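Two ceremonies in one day

Dilani and Marcus got married in February, in Leltard, and I said I'd write something down before I forgot the order of it all. Several people have asked me how they fitted a poruwa ceremony and a church wedding into the same day. I wasn't in charge of any of it. I drove a car, carried flowers and read a short passage from Ruth, so this is how it looked from there.

The poruwa came first. It was held in the upstairs room at Oson, which used to be a dance school and still has the rail along one wall. Dilani's uncle had fixed the time with an astrologer at home, and it came out at 9.14 in the morning. Her family took that seriously and Marcus's family took it as a challenge. His aunts were in their seats by half past eight.

If you haven't been to one, the couple stand on a decorated wooden platform while the families give betel leaves, the little fingers are tied together with thread and water is poured over them. There is chanting and, at this one, four girls singing the blessing verses. It lasted forty minutes. I'd been told to expect an hour and had put too much money in the parking meter.

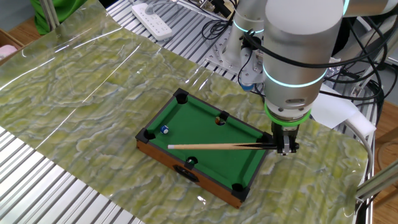
Getting to the church

The church service was at one o'clock, and the gap was the part that had worried everyone. Dilani had to change out of her Kandyan sari, which has a great deal of jewellery with it, and into the dress. Her mother had asked for three hours. She got two and a bit, and they needed every minute.

I took Marcus's grandmother and two of the bridesmaids. The road past Trernov was closed for the gas works, so we went the long way by the reservoir and got there with ten minutes in hand. The grandmother told us about her own wedding in Enugu, where the band arrived a day late and was made to play anyway.

There were 80 people at the church, a few more than in the morning. Some of the older relatives on Dilani's side had gone for a lie down and some of Marcus's work friends only came for the second half. The hymns were well chosen, by which I mean we all knew the tunes. The vicar mentioned the morning ceremony in his sermon and got the word poruwa right. I know that pleased her father.

My reading went fine. I lost my place once and found it again.

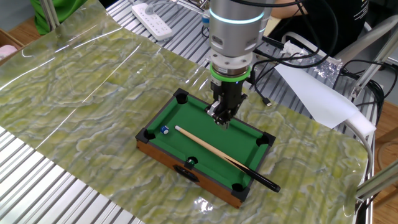 Zerrin Karaca told me afterwards that she would have swapped the two round, with the church in the morning and the poruwa late in the day, so that the longer outfit change came when people were already eating. I can see the sense in it, but the astrologer's time was the one thing that couldn't be moved. She also thought there should have been a printed sheet for the morning, explaining each step. I agree with her there. Thaddeus Doucet was whispering a running commentary to our row and he got at least two parts of it wrong.

Food and money

The reception was back at Oson. Ruiz-Ortega did the catering, with rice and curries on one side, jollof and fried plantain on the other, and a long queue for both. The food came to 2,200 pounds all in. Dilani said I could put the figure here, as it was the question she could never get a straight answer to when she was looking.

They saved on the flowers by using the same ones twice. That was my job. Seven arrangements went down the stairs at Oson, into the back of Wian Nkosi's van, on to the church and then back again after the photographs. One of them lost some lilies on the way and I turned it to face the wall. 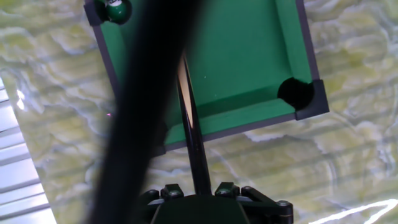 The speeches were kept short, five minutes each. Her father spoke in Sinhala and then in English, and the English version was noticeably shorter. Marcus thanked both sets of parents and forgot the bridesmaids, then stood up again ten minutes later and thanked them on their own, and they got a bigger cheer for it.

The dancing started at eight. The money spraying took her side by surprise – one of her small cousins thought people were dropping their notes by accident and kept handing them back. I left at eleven with sore feet and a box of cake.

If you're planning something similar, ask for the hall from the evening before. They had it from seven in the morning and the platform was still being dressed when the first guests came up the stairs. I'll add the name of the florist when Dilani is back and can remind me.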